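Home | News | Workshops | Members | Contact

Do we really need a tray for the tea bags?
6/18/22, by Sebastião Xavier

Every spring somebody decides that the Stamgate tea corner must be reorganised, and every spring I am told that this time it will last. In April it was the turn of the compartment tray. I was asked to try it for a while and write something for the newsletter, I suspect in the hope that I would come round. I have come round part of the way.

The argument for it is that the old biscuit tin was a mess. Fair enough. You put your hand in for a tea bag and came out with sugar, or with one of those Hajji mint sachets that have been in the building longer than I have. The argument against is that people who can't put a lid back on a tin are unlikely to respect four compartments.

The table is the pale wooden one, which I do like, and which shows every drip. Please wipe it.
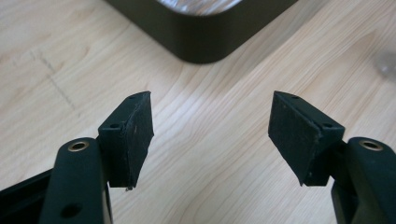 What goes where

The tray is dark brown and rectangular, with thin dividers, and it came from the Nikwood catalogue along with a clear shallow one that nobody had asked for. White packets go in three of the sections and the dark sachets have the fourth to themselves. I would have given the dark ones more room, as they are what people drink, but I was outvoted.

My main complaint is with the packets. Two of the sections hold wrapped things that look much alike from a standing position, and if you have left your glasses in your coat you are back to guessing, exactly as with the tin. Standing the packets on edge helps. It also means fewer people rummage. Could we do that in all four? I have asked twice.

As for the clear tray, I thought it was a waste of 8 pounds and said so. It does keep a cup from wandering off, I'll admit, and it rinses easily. Whether it needs to live on the table all day is another matter.

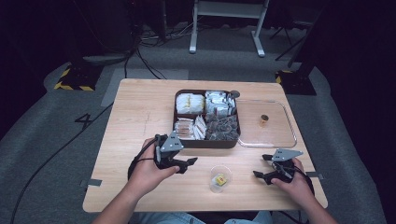 The brown tray in the middle of the table, with the clear one to its right.

Refills are the weak point. The Jivodik box holds 90 bags and is kept on the top shelf, where half of us can't reach it. If the tray is empty by mid-morning, people will simply stand the box next to it and we shall have a tray and a box. I give it until autumn. If I'm wrong I will say so in these pages, and the biscuit tin can go to the jumble sale.

Comments to the newsletter tray by the front door, please, and not to me on the stairs.

Contact us | © Stamgate Newsletter | Back to top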